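Search posts
Go
Print this thread | E-mail this thread

Thread: tabletop declutter, brushes first

Nosipho Du Plessis

August 11, 2020

Starting a thread on sorting the odds and ends table, as a few people asked how I decide what stays out and what goes in a drawer. Short posts, no theory.

The method is the one I used for the laundry cupboard in July. Everything comes out, goes on a white surface, and gets spaced so that no item hides another. White because you can see crumbs, bristles and grit on it. A patterned tablecloth defeats the purpose.

Spacing matters more than order. If two things touch, I tend to treat them as a set and put them away together, and that is how a scrubbing brush ends up living with the bath toys for a year.

Brushes. I divide them by head material before anything else. Wooden heads and plastic heads dry at different rates and fail in different ways. A wooden head left bristle-up holds water where the bristles go in, and eventually it splits along the line of holes.

Handle material is secondary but not irrelevant. Plastic handles don't swell. The weak point on a mixed brush is the joint between the two. Grip the head in one hand, the handle in the other, and twist gently. Any movement at all and it goes on the repair pile.

Repair pile rule: one month. If I haven't glued it by then I was never going to.

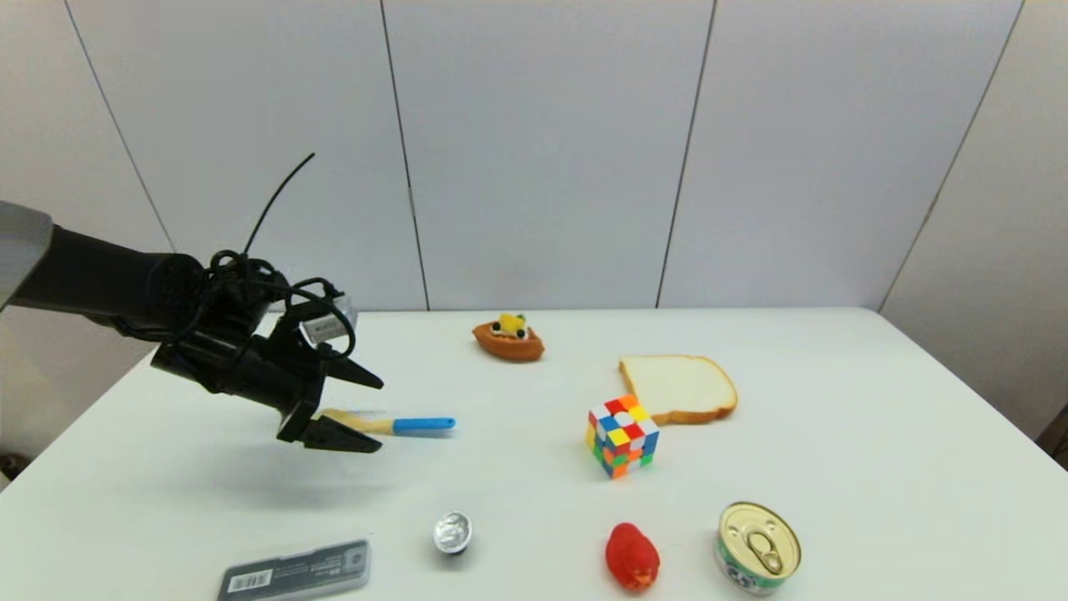 Wood head, blue plastic handle. Boat and bread further back.

Storage for that type of brush: hung from the handle end, head down, clear of the wall. I use a Clamis rail, the short version. The hooks are too wide for thin handles, so I bend them in a little with pliers. Takes a minute per hook.

Don't stand brushes in a jar. Water runs to the bottom, the jar grows a film, and then you need another brush to clean the jar.

Toys. Small boats and anything else with a hull get checked for trapped water. Shake next to your ear. If it sloshes, work out where the water got in before you decide whether to keep it. A hole can be sealed once the inside is fully dry. A split seam generally can't, at least not with anything I'd let a kid chew on.

Colour is useful here. An orange boat is easy to find in a grey tub and easy to lose in a red one. I moved ours to the grey tub and stopped getting asked where it was.

Food. Bread does not belong in the sort and gets its own decision straight away: eat it, freeze it or bin it. Slices go back in the bag with the crust end facing the opening. I have no evidence that this does anything. It is how my mother did it in Nandville.

If a slice has been on a table with cleaning gear, it's a bin item. No debate on that one.

Labels. I print them on the Skokidis labeller, the 5 mm type, and stick them to the drawer edge instead of the face. You read them when the drawer is open, which is when you're about to put the wrong thing in it.

I gave up on category names like "miscellaneous" and "household". They absorb everything. The drawer now says BRUSHES DRY, and if a brush isn't dry it can't go in.

Quantities, for those who want them. The list for the whole house stands at 2,509 lines. That includes every fork. The target is 1,000 and I'm not confident. The odds and ends table accounted for 40 lines, mostly things that already had a home somewhere else.

The list is a plain spreadsheet. Columns are item, material, room, condition, decision. I tried Postma for a while and went back, as it wanted a photo for every entry and I do not need a portrait of each fork.

On the order of work: tools before toys, toys before paper. Paper is slow, and if you begin with it you'll be reading old warranty cards at midnight.

Last practical point. Wipe the table before you put anything back, including the underside of the edge where hands go. Warm water, a drop of dish soap, dry cloth after. White tops show streaks, so the dry cloth isn't optional.

Next is the drawer under the kettle. I'll add to this thread when it's done — probably after the weekend, depending on how many batteries are in there.

Print this thread | E-mail this thread

Comments

brackenridge_k: Agree on the jar. Ours had a ring in the bottom that took vinegar and two days to shift.

Tomasz L.: What glue for the head joint? I've used epoxy, but it goes brittle in the laundry over winter.

Nosipho Du Plessis: Waterproof wood glue if both sides are wood. For wood to plastic, epoxy, roughed up first with coarse sandpaper. Mine gets brittle too, so I redo it.

mel in the shed: Crust end facing the opening is correct and I won't hear otherwise.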